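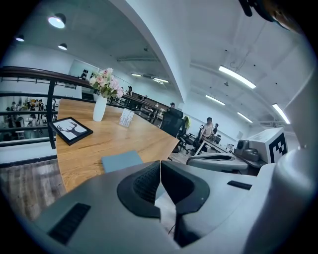 室内に置かれた木製テーブル

サイト内検索 キーワードを入力 検索

地域への企業誘致を担うドストラ経済開発機構は、6月に誘致方針を改定した。専務理事のビクター・ムレマ氏に、その狙いを聞いた。

同氏によれば、従来の方針は用地の価格と面積を示すことに重点を置いていた。「進出を検討する企業からは、許認可に要する期間と人材確保の見通しを先に問われます。当機構の資料はその問いに答えておりませんでした」と振り返る。

改定後は、申請の受付から回答までを10営業日以内とし、窓口を一本化した。対象区画は56で、それぞれについて上下水道と道路の整備状況を公開している。部品製造のヌメル社とは、すでに協議に入ったという。

既存事業者への配慮について、企業支援課長のバナフシェ・ショクリ氏は「従業員100人に満たない事業所にも、同じ窓口をご利用いただけます。増設のご相談は新規の案件と同等に扱います」と説明する。

住民からは、交通量の増加を懸念する声も寄せられている。ムレマ氏は「メデイロス地区の道路については、調査の結果を待って判断いたします。現時点で着工の時期を申し上げることはできません」と述べた。説明会は8月24日（金）に開催される。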